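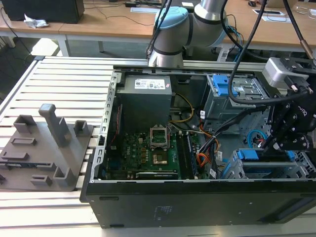
Comecei em maio a arrumar a papelada do meu avô e ainda não saí da segunda caixa. É muita conta de luz, gente! O velho guardava tudo, até recibo de padaria, e eu sou igualzinha, só que com fios, placas e tralha eletrônica. Olha a torre da Dell deitada de lado, sem a tampa, com um pente de memória lá dentro: me desfazer disso me dói tanto quanto doía nele rasgar um recibo.

Enfim, as caixas. Na primeira tinha 108 cartões-postais, quase todos de Davville, onde ele trabalhou numa gráfica antes de casar. Minha mãe jurava que ele nunca tinha saído do estado (!!)

Doze deles são da mesma pessoa, Ngọc Giáp, e falam basicamente de comida. Receita de caldo, preço do peixe, reclamação do arroz de lá. Eu li tudo de uma vez, sentada no chão, e perdi a hora do almoço.

Alguém aqui entende de conservar papel? Comprei umas pastas da Rosenthal, mas a etiqueta não diz se são livres de ácido. E tem uns dois postais colados um no outro, morro de medo de puxar.

Já me falaram de vapor, de congelador e de deixar quieto. Por enquanto estou no deixar quieto, com um dicionário em cima (minha irmã acha que o dicionário é péssima ideia).

Ah, e a segunda caixa tem um caderno de capa verde com a palavra Trivska na primeira página e mais nada. Se for nome de rua, de loja ou de namorada, me avisem. Amanhã ligo pra minha tia e pergunto.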